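Used Book Swap Moves to the Student Union Basement
Tuesday, November 7, 2023

If you've been hauling last semester's chemistry book around in the trunk of your car, I have good news. The campus book swap is coming back before finals, and it's finally getting a room with actual shelves!

I stopped by the Wostell Student Union yesterday to talk with Laurinda Paiva, who has been running the swap since it was a couple of folding tables outside the cafeteria. She was up to her elbows in accounting textbooks and very cheerful about it. The last one, in April, brought in almost 400 books, and 131 of them went home with somebody new. The rest got boxed up and stored, and they'll be back out on the shelves this time (so if you left one behind, come visit it).

The way it works hasn't changed much. You bring in a book, you write your price on a yellow slip, and the swap keeps it on the shelf until it sells or the week is over. If it sells, you get paid by check or you can take the money as credit at the Azevedo Bookstore upstairs. I'd take the check, but I know people who swear by the credit, especially if they're buying for spring anyway.

What's new is the fee. It used to be a dollar a book, and now it's free for students as long as you bring nine books or fewer. Go over that and you pay the old dollar on each extra one. Paiva told me they had a few people last time unloading whole garages, and the line got ugly.

A few other things I picked up while I was there:

Access codes still can't be sold. If your book came with a Plerner code card and you've scratched it off, take the card out before you get in line.

Highlighting is fine. Missing pages are not. Water damage is up to whoever is at the desk, and I wouldn't push my luck.

Older editions are welcome this time, but they'll sit on their own shelf with a top price of five dollars. I asked Satish Lobo, who teaches intro statistics, whether his students can get by with the older one. "The chapters are the same. The homework numbers moved," he said. He keeps a list of which problems match up and he'll email it to anybody who asks — you don't even have to be in his section.

There's also a shelf for lab manuals and calculators, which I'm pretty excited about. I paid way too much for a calculator my first year and I'm still sore about it.

Drop-off starts the Monday after Thanksgiving break and the shelves open to buyers two days later. The room holds a lot of books and not so many people, so they're handing out 200 early entry tickets at the Lasus Hall front desk. They're free, one per student ID. I already have mine, and I'll be the one in line with a very heavy backpack and two novels I never finished. 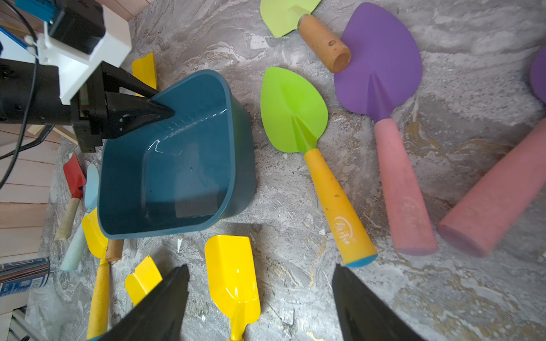 A teal bin with lime-green and purple garden trowels beside it.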